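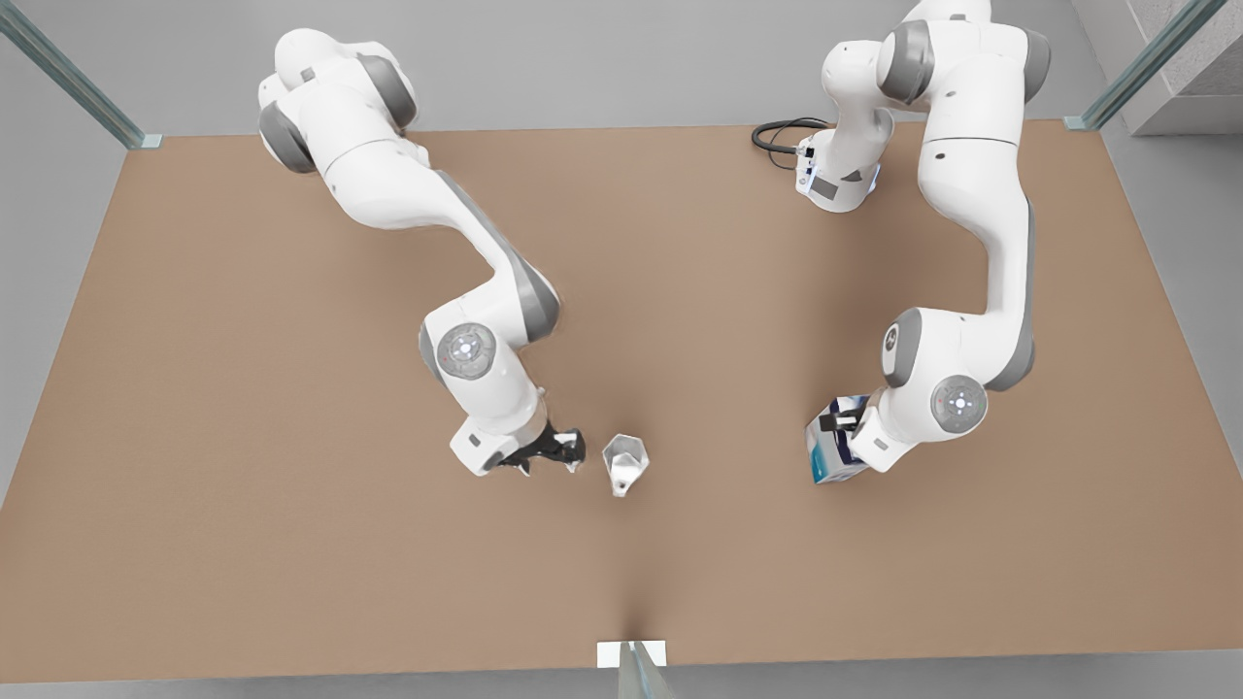
Carton and Cup: Simulated Pouring-Table Episodes
Momdale College Robotics Club, second-year project
Data card, last updated November 30, 2023

What you're getting

A set of 92 simulated two-arm episodes, made by a student club that meets in a room with one working radiator. Each episode is teleoperated in simulation by a club member, with the carton brought over to the cup, tipped, held, and set back down. No liquid is simulated. We tried liquid in April and the shared computer took it personally.

The set was built for the Collstead student challenge, which asks entrants to train a policy on no more than 100 of their own demonstrations. We recorded 100 and threw out eight. The reasons are in rejected.txt, which is more candid than this file.

Who did what

Rochelle Pruitt: scene building, lighting, arguing with the lighting
Florencio Collado: teleoperation, most of the episodes
Catrin Yorath: labels and the loader script
Eugeniusz Pawłowska: baseline training, overnight babysitting of same
Hubert Laskowska: faculty advisor, signed the room booking forms

Folder layout

episodes/ one folder per episode, numbered from 000, with gaps where the rejects were
episodes/NNN/overview/ fixed view of the table
episodes/NNN/wrist/ view from the gripper that has the carton
episodes/NNN/joints.csv joint positions for both arms, plus gripper opening
episodes/NNN/label.json start and end of each phase, outcome, operator initials
splits/ train and held-out lists
tools/ loader, viewer, and a plotting script that works if you ask nicely

Left and right mean the robot's own left and right in every file. If you sit facing the robot, as the overview camera does, the left arm is on your right. Half the club got this wrong for a month and there is a commit history to prove it.

Phases

Each episode is labelled as reach, lift, approach, tip, hold and return. The empty arm is recorded throughout even when it has nothing to do, which is often. In the later episodes it steadies the cup during the tip. In the earlier ones it simply attends. 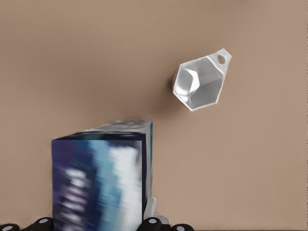
Motion blur is switched on in the wrist view and we left it on deliberately. Florencio argued that a policy trained on crisp pictures would sulk the first time it met a real camera, and he won the vote. The price is that during fast moves the carton turns into blue and white streaks and none of the printing on it can be read, while the cup up and to the right of it keeps its facets and you can even pick out the little hole in its tab. If your method relies on reading the packaging, please find another dataset, and possibly another method. Slower moves are kinder to the print, and Catrin's loader has a flag, --skip-fast, that drops the worst stretches.

Splits

The train list has 80 episodes. The held-out list has the other 12, picked by Catrin before Eugeniusz was allowed to look at anything. Please leave them alone until you're done tuning. We know what you're like because we know what we're like.

Baseline

Our behaviour cloning baseline, named Burnar after a typo that stuck, was trained for 30 epochs on the train list. It handles reach and lift well. On approach it's decent. On tip it shows real enthusiasm, occasionally in the direction of the cup. Weights are in the release folder and the config is checked in beside them. Your results may differ if your random seed has a better personality.

Known problems

The table is one plain colour with nothing on it to give a sense of scale. Policies trained only on this set get confused by tablecloths.

Timestamps in the first batch drift slightly between the two views. Run tools/realign.py before you use them.

The cup is see-through in some renders and properly white in others. Rochelle changed the material partway through and would like it known that both versions were approved.

Operator initials in label.json say FC for a few episodes Catrin recorded while logged in as Florencio. We've apologized to each other.

Using it

Free for classes, clubs and coursework. If you publish something, cite the Momdale College Robotics Club and send us a copy for the noticeboard. For anything commercial, write to Hubert Laskowska first. Bug reports go in the tracker, with the episode number, please. "It looks weird" has been filed already, and closed.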